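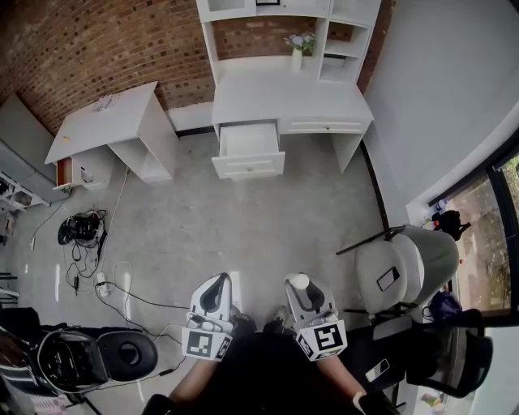 White desk with the tall hutch, left drawer open. Smaller desk next to it.

Topic: Hutch desk against a brick wall, keep or split?

pollow_desk
Started clearing this room in June. The big white desk has drawers across the front and cubbies on the right side of the hutch. I want to sell the hutch and keep the desk. I was offered 300 for the whole set. Opinions?

Gebhard Bühler
Keep it together. I split a set like that and the top had screw holes I had to fill. The hutch sat in my garage for 2 years.

sosgate
Disagree. That brick is the best part of the room and the hutch covers a lot of it. Sell the hutch, keep the vase of flowers on the desktop.

Gebhard Bühler
Then where does the paper go? There are sheets lying on the small desk already. Cubbies are useful.

Seung-woo Ban
I would deal with the floor before the furniture. Get the power strip off the concrete and screw it under the desk. Same for the pile of black cables. Velcro ties, 3 bucks a pack.

pollow_desk
Cables are on the list. What about the ceiling? I was thinking of painting the pipes dark.

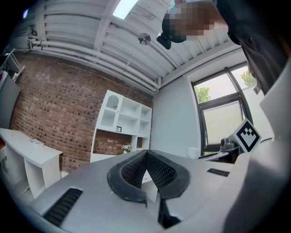

Ceiling, skylight and the white pipes along the top of the brick.

Seung-woo Ban
Leave them white. They match the ceiling and the ribs already give you enough lines up there.

sosgate
I'd go dark on the pipes, close to the brick color. White pipes against red brick stand out too much for me.

Gebhard Bühler
With a skylight up there you will see every brush mark. White.

pollow_desk
OK, pipes stay white. Still not sure on the hutch. I'll ask 400 for the set and see who writes.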